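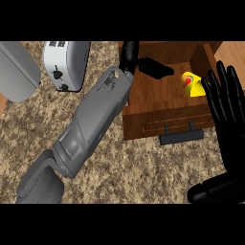

Page last changed: September, Saturday session notes

Speaker notes, Tedmont kit talk
Nadhirah Wuisan

Slide 1. Leave the drawer task up while people sit down. It comes with the simulator side of the kit. Two arms, one open drawer, a small yellow object inside it. One arm ends in a black gripper, the other in a hand with long jointed fingers.

Say who we are. Zarnside sells the Tedmont kit as a licence plus support. Sutrisno Menon is at the back for pricing questions. Base licence is $1,969 a year, taxes extra. Don't get drawn into discounts.

Slide 2. What you get: the simulator, 30 household tasks, and the Akon controller. You can swap the end of either arm without rebuilding the room. Most labour in a new task goes into the furniture, so we supply the cabinets and drawers ready made.

Mention that colour and floor finish can be changed from the settings file. The speckled carpet on screen is one choice, the light wood at the upper right is another.

Slide 3. Limits. Say these before someone asks.
- Finger contact is slower to compute than gripper contact. Allow around 3 times as long.
- Soft items such as cloth are not supported yet.
- Santoso file import works for rigid parts only.

Slide 4. Trial. 2 seats, full task list, email support during business hours. Sign-up sheet is by the door.

If the demo laptop won't connect, skip to slide 4 and take questions. Repeat each question into the mic for the recording. Finish by 11:30, the next speaker needs the lectern.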